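Kutville beach closures – readme

Log of when the beach and the water were shut after the Fulville outfall spill in September. Typed up from the noticeboard by the slipway, so expect gaps.

179 rows, one per notice. Two files: closures.csv and water.csv. Times are local.

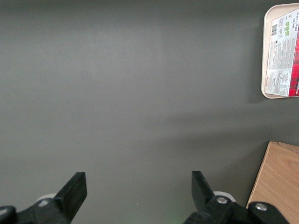 Columns – beach, status, posted, lifted, reason. Blank "lifted" means the sign was gone when I next went past, not that it was safe to swim. Three rows have no reason, coudn't read them.

Siriwardena Point is counted as its own beach. Council lumps it in with Kutville, I dont.
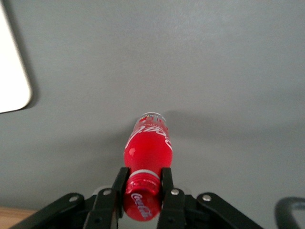

Red Coca-Cola bottle on its side, grey tabletop.

Water samples in water.csv are from Ultolis, copied as sent. Units are a mess, to fix.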